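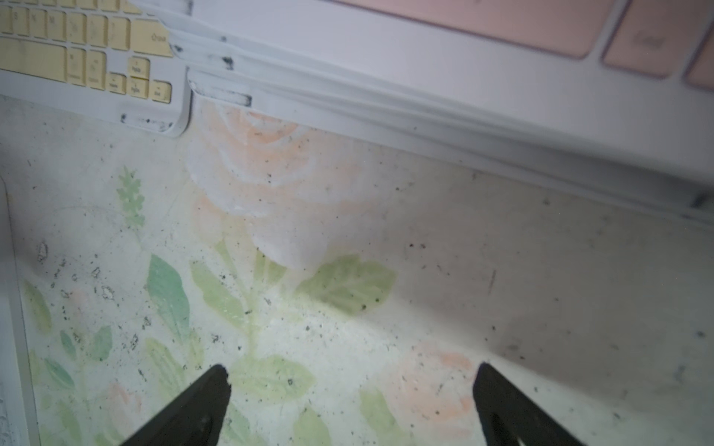
June 19, 2023

Well, I did it, I signed up for the Illcombe swim. The whole thing, end to end, 2,000 yards of lake water that I have only ever looked at from the parking lot with a sandwich in my hand. Nomvula Mtshali talked me into it and I'm already composing the speech I'll give her when I get a cramp by the second buoy.

So this morning was practice number one at the pool. I got there way too early (couldn't sleep, the neighbor's dog again) and sat in the car eating a banana and listening to a radio show about onions. Then I went in and did 600 yards, which took so long that the water aerobics ladies came in, did their entire class and left. One of them gave me a thumbs up on her way out! I think it was kind. My shoulders feel like someone borrowed them and brought them back the wrong way around.

The goggles have to go. They leak on the left side no matter how I tighten them, and I had a big red ring around my eye right through lunch. Adi says to try the Gusora ones with the soft seal, and he's got a spare pair he'll bring over, although he also said he'd bring back my cooler and that was in December.

Oh, and the water in the lake is supposed to be 70 by race day. Nomvula says that's practically a bath. She grew up swimming in rivers and I don't trust her on this.

Work was slow. Long call about the Druvham order, which is late again, and I spent most of it writing a grocery list. Chickpeas, dish soap, those flat peaches if they have them, something for Mom's birthday that isn't a candle. They didn't have the peaches. I got plums and they're hard as golf balls, so they're lined up on the windowsill where I can check on them every hour like they're sick.

Called Mom after supper. She wants to come watch the swim and she wants to know where the bathrooms are and whether there'll be shade. I said I'd find out. She told me all over again how I screamed at my first swimming lesson and had to be carried out under the teacher's arm, and she laughed so hard she had to put the phone down. I could hear the TV going the whole time.

It's still light out and I should fold the towels but I'm so tired I could sleep sitting up. Tomorrow is a rest day, just stretching, and then 2 more practices before the weekend if I can get out of bed for them. I need to remember to wash my swim cap and to email the race people about the bathrooms. And the shade.

Plums still hard. Going to bed.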